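Furniture and Surfaces, Unit 8
Reading a tabletop: grain, finish and the claims people make
Notes to accompany the November session. Bring your own copy, as there are no spares.

Why we are bothering with this

Most of you will have been told by a shop that a table is "natural", "honest" or "full of character". None of these words tells you what the thing is made of. The purpose of this unit is to get you to look at a surface and say what you can defend, then stop. Stopping is the hard part. Last year's reports were full of confident species names written by people who had looked at a pale table for two minutes.

Florian Delaunay, who taught this unit before me, used to hand out a chart of colours with a wood beside each. I have withdrawn the chart. Colour shifts with age, light and whatever has been wiped over the top, and a stain can turn one timber into a fair copy of another. If you still have the chart, please don't cite it.

Grain

Grain is better evidence than colour, but it is weaker than people suppose. Long bands that run one way tell you which way the figure lies on the face. They don't tell you how thick the piece is, or whether the same material carries on underneath. Printed surfaces have had very good grain for years. Look for a repeat: if the same oval or the same wobble turns up again further along, be suspicious. If you can't find a repeat, you have learned only that you didn't find one. A small area proves very little either way.

The wavy lines and closed ovals that catalogues call "cathedral" figure come from how the cut meets the growth rings. I have read a Skorance brochure that treats them as a mark of quality. I'd like to see the reasoning, and the brochure doesn't give any.

Look at how much the pattern changes over a short distance. Curves can settle into straighter, more even lines within a hand's width or two, so a note such as "straight-grained" is worthless unless you say where you were looking. Pale streaks and tan ones often lie side by side. Describe both, and resist averaging them into "beige".

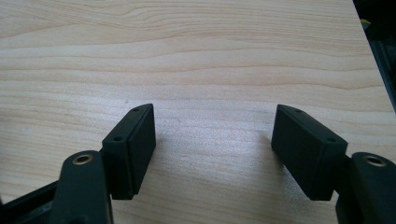 Finish

A soft sheen is the usual starting point for bold statements about oil, wax and lacquer. Treat them all with caution. What you see is light coming back at you, and the bright patch will move when you do. Walk to the other side and look again before writing "worn" or "bleached". Garba Idahosa's group once recorded a faded area that had gone by the afternoon, along with the sun.

Specks are another trap. A pale dot may be dust, a chip, a drop of something or part of the surface itself. Try a dry cloth first. If the dot stays, write "small pale mark, did not wipe off" and leave it there.

Edges

Go to the edge whenever you are allowed to. It is the one place where a top has to show what it has been hiding, and even then an applied strip can fool you. Compare the lines on the face with those on the end. If you can't get at the edge, say so in the report. Abilio Moya loses more marks from students on this point than on any other, and I think he is right to.

For the written exercise

Choose one table. Write up to 600 words under the headings above. Keep what you saw apart from what you concluded, and put the maker's own description last, after you have finished yours. Anyone using the word "timeless" will get the page back.

Reports go in the tray outside Arturo Santoro's room before 2 in the afternoon.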